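Rivmont Opens Trials of Corka Gripper Kit to Repair Shops, With Caveats

Rivmont will begin taking orders in February for Corka, a gripper kit meant for taking apart desktop computers. The company is not claiming it replaces a bench technician.

"We've read plenty of announcements saying a robot can strip any PC you put in front of it," said Ntombi Van der Merwe, product lead at Rivmont. "Ours can't. Cables are still the hard part, and buyers should see it on their own junk before they pay."

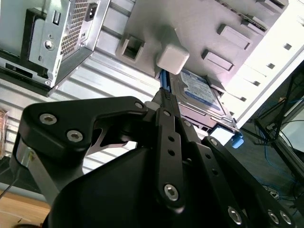
Corka's fingers at a blue SATA cable inside a desktop case.

In a trial at the recycler Getitz, the kit was given 371 used desktops. Rivmont says staff had to step in on 15 of them – a figure that comes from the company's own logs and has not been checked by an outside lab. Older cases with bent panels were left out of the trial.

Iddrisu Ackah, who runs the teardown floor at Getitz, is holding off on a larger order. "It's slow next to my best people," he said. "I'd want to see 2000 machines before I believe the number."

Trial kits ship with 3 sets of spare fingers. Pricing has not been set. Shops can return a kit at the end of the trial at no charge.

Media contact: Rivmont Press Office | © Rivmont | Back to top
Last updated: February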